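Unit 3: Surface Reflection

3.1 Gloss
A smooth surface returns most light near the mirror angle. Gloss is read at a fixed angle – the Lamptey worksheet uses 37 degrees.

3.2 Texture
Rough, foam-like padding scatters light in many directions. A glossy tabletop seen at a shallow angle mirrors the folds of a curtain as blurred streaks. 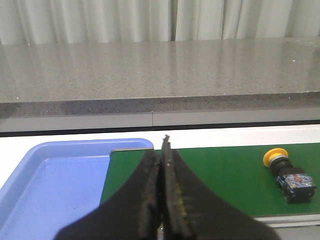
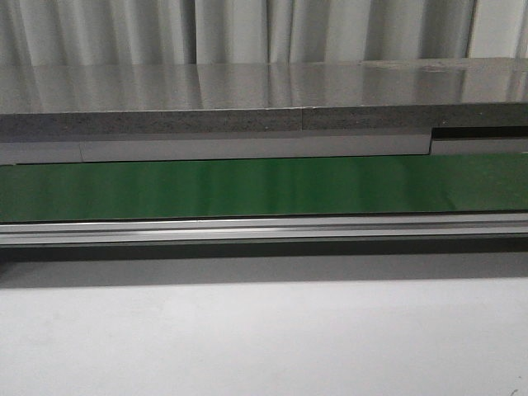
3.3 Exercises
Read page 166. Plot the Dradley data for 13 angles and label both axes.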